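Senior Payroll Specialist (Multi-State), Fonlow

Location: Flenbridge office, hybrid
Reference: 3559
Reports to: Payroll Operations Manager
Start: July

Fonlow processes payroll for small and mid-sized employers. The Flenbridge office handles hourly and seasonal accounts, including the Mudaliar and Cenberg portfolios. We are filling one full-time position on the tax and reconciliation desk.

Duties

Run weekly and biweekly payrolls for assigned accounts, from time import to final release.
Reconcile withholding, garnishments and benefit deductions against the general ledger.
Prepare quarterly and year-end filings and respond to agency notices.
Review retroactive pay adjustments and document the calculation in the account file.
Cover the client phone line in rotation. 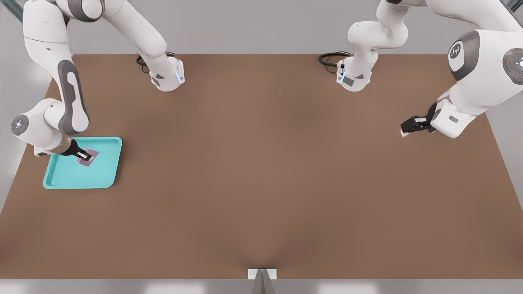

A lavender-pink square and a turquoise tray on a brown tabletop.

Requirements

At least 7 years in payroll, of which 2 in a multi-state environment.
Working knowledge of overtime rules for tipped and piece-rate employees.
Ability to build and audit spreadsheets without macros. Accounts on this desk pay up to 2000 employees per cycle.
A payroll certification is preferred. Candidates without one must sit the exam within the first year; Fonlow pays the fee once.

Hours and pay

Standard hours are 8:30 a.m. to 5 p.m. Release days may run later, and overtime is paid. Vacation is not approved in the last week of a quarter or during year-end processing. The salary band is sent to all applicants with the acknowledgment email.

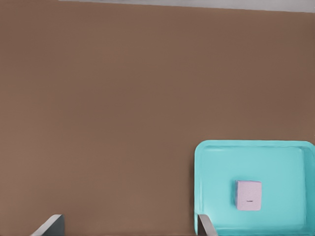 Hema Poojary
Payroll Operations Manager

Applicants should send a resume and a one-page letter stating which payroll systems they have used and for how long. Put the reference number in the subject line. Do not send client records or sample pay registers, even with names removed.

Selection consists of a phone interview with Venkatesh Nair, a timed reconciliation exercise, and a meeting with the desk. References are contacted after the exercise. Internal applicants should notify their current supervisor before applying.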